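4.2 Preparing the Table for a Grasp Trial
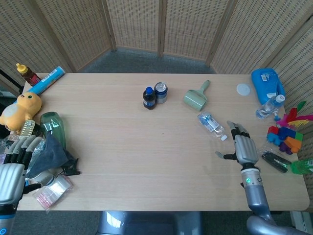
Figure 14. Both hands over the table, objects in place.

1. Place the mixed objects on the table. Include soft items, such as the plush toy, as well as rigid ones.
2. Lay one water bottle on its side and stand the other upright.
3. Start the Pelport recorder and enter the trial number.

Note: The Unasberg method compares grasps across crowded and open areas - do not space the objects evenly.

Caution: Keep clear of both hands during all 55 grasps.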